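The goalkeeper Brindia signed in September was not meant to play this season. The club had a first choice and a steady number two, and she was third. By the new year both were injured, and she has now started 16 matches in a row.

"I found out at breakfast," she said. "The coach rang and asked if I'd eaten. I had, luckily."

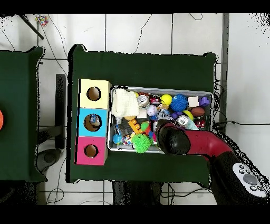

She came from Osetti, a second-tier side, on a two-year contract. At 33 she had expected mostly to train. "I'd told my family it was a quiet job – a bit of coaching, home by four."

Brindia lost her first match 2-0 and she blames herself for the second goal. "I was too deep. I've watched it over and over."

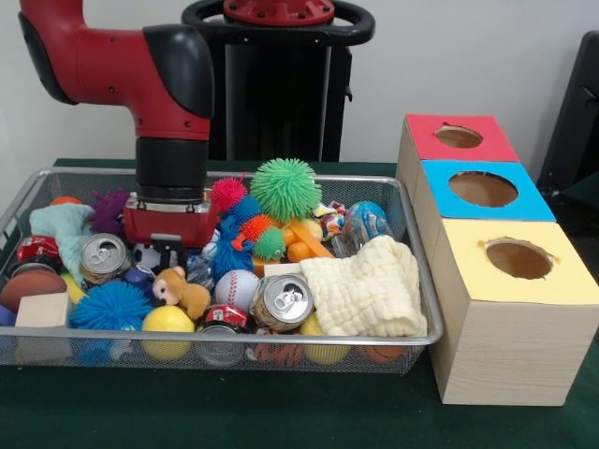

Her warm-up has changed since then. She no longer takes long shots before a match and works on her hands instead, catching at close range from a coach who throws whatever is nearest. Spiky balls like the big green one are good for that, she said, as they come off the floor at odd angles. She does it for ten minutes and then stops talking to anyone.
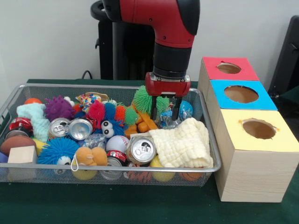 The club has offered her another year. Clidura have asked about her too, but she would not discuss it. "I'll decide when we're safe," she said. "We've got Osetti away next, and I still know most of their penalty takers."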